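Splitting the planner in two (and why I should have done it in February)

Okay, so I promised a post about the laundry stack weeks ago and then got completely swallowed by a timing bug, which I will get to. If you're new, I've been writing the software side of a two-arm setup that sorts and packs clothes, and most of what I post is me complaining about schedulers. This one is no different!

Quick recap of where things stood. The whole thing used to run on one big planner process I called Mahuika. It took the camera feeds, decided what was on the table, decided which arm should get which item, and then spat out joint targets for both arms. One process, one config file, one log. I loved that log. You could read it top to bottom like a diary.

The trouble was that when perception got slow, everything got slow. A sock that folded over on itself would make the segmentation step chew for 900 milliseconds, and for all that time neither arm got a fresh target. They'd just hold. If you were watching you'd think it was deep in thought. It was waiting on a mask. 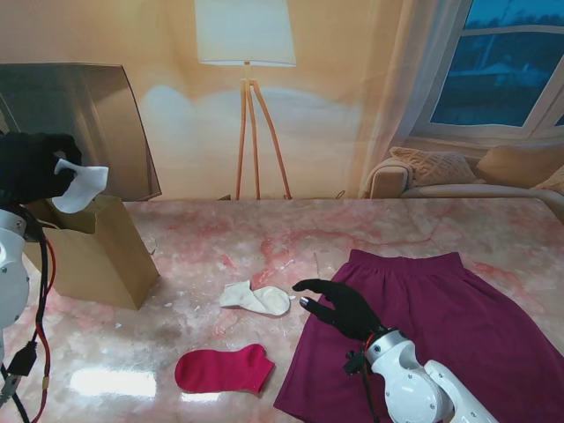
My first fix was a bad one. I put a timeout on segmentation and let the planner reuse the last good mask when it ran over. It looked great for an afternoon, and then I started seeing plans built on garments that had moved since the mask was made. A grasp point that's stale by a few centimeters is fine on a skirt and hopeless on a sock. I pulled that commit and sulked for a day.

The second fix is the one I kept. Mahuika now only does the slow thinking: what's here, where does it go, who picks it up. It publishes a little task graph whenever it has a new one, and it's allowed to take its sweet time. A separate process, Valtcombe, runs the arms. It reads the newest task graph, keeps its own cheap tracker for whatever each hand is working on, and sends targets at 90 hertz no matter what the other side is doing. If Mahuika goes quiet, Valtcombe finishes the step it's on and then parks the hands above the table.

(The names come from a list I keep in a text file. Please don't email me about the names.)

What surprised me was how much of the old code was secretly about coordination between the arms. I'd always thought of it as "planning," but once I pulled it apart, a huge chunk was just checks like "don't put the left hand there, the right hand wants to be there in half a second." That stuff has to live in the fast process, full stop. I moved it over piece by piece and deleted 206 lines that turned out to be doing the same check in slightly different units. Degrees in one file, radians in the other. I have no one to blame, I wrote both. 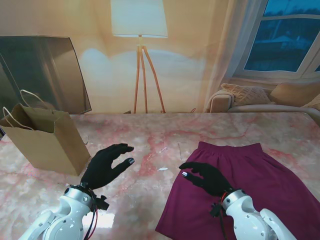 The arm assignment rule is the part I rewrote the most. The old version gave each item to the closest hand, and it made sense on paper, but it ignored where the item was going. Big flat things are where it hurts. Take a skirt spread out over the right half of the table with the paper bag standing way over on the left: the right hand is obviously closest to the skirt, so it wins the pick, and then it has to drag all that fabric across the middle, right through the space the left hand is hovering in. Now the cost includes the whole trip, pick to drop, plus a penalty for time spent in the shared zone. Sometimes the answer is still "closest hand." Sometimes it's a handoff, and the planner schedules the other arm to meet it halfway. I have a soft spot for the handoffs, even though they're the most fragile thing in the codebase.

So, the timing bug. After the split, I'd get a weird stutter every so often, only on the left arm, only after a new task graph came in. I spent way too many evenings on this. I swapped the message queue. I pinned processes to cores. I blamed the logging (I always blame the logging). I wrote a whole replay tool, Vostent, so I could feed recorded sessions back through the controller one tick at a time and look at every target going out.

Vostent found it in the first ten minutes, of course. When a new graph arrived, Valtcombe rebuilt the collision model for both arms, left first, and the left arm's rebuild was happening inside the control tick. The right arm's was happening outside it. Same function, called from two places, and I'd only moved one of them when I did the refactor. The stutter was exactly 14 ticks long every single time, and I had that number sitting in my notes from the very first night with a question mark next to it!

Rebuilding now happens on a worker thread, and the controller swaps the new model in between ticks. No more stutter in any of the replays so far. I'm still running the long ones overnight.

The replay tool ended up being the best thing to come out of this whole mess. It lines up the camera streams with the outgoing targets, so I can scrub to a tick and see what each view had at that moment. The close-up views are the ones I keep going back to, because that's where the tracker either has something to hold on to or it doesn't, and a glove filling most of the picture is a real problem for it. I'm working on a self-mask so it stops trying to track its own fingers. Right now I've got a crude version that thresholds on darkness, and I don't love it, for the obvious reason that people own dark clothes.
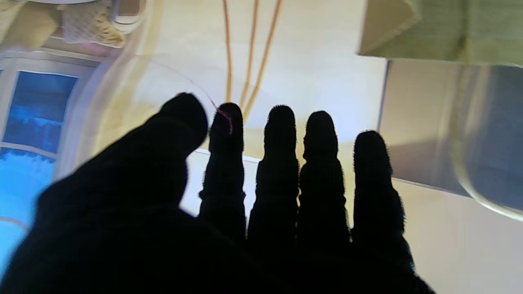 Close-up view of the gloved hand, fingers spread and backlit.

Next on the list is Mosgate, my half-finished attempt at a proper config checker, so that a wrong unit gets caught when things start up. After that, the self-mask. If you've done something like this using the joint angles to render where the hand should be, I'd love to hear how you dealt with the glove, because mine is fuzzy around the outline and the rendered shape always comes out a bit too skinny. I've been padding it by hand and moving the number up and down until it looks okay.

I'll put up the Vostent code once I've cleaned the hard-coded paths out of it. There are a lot of them.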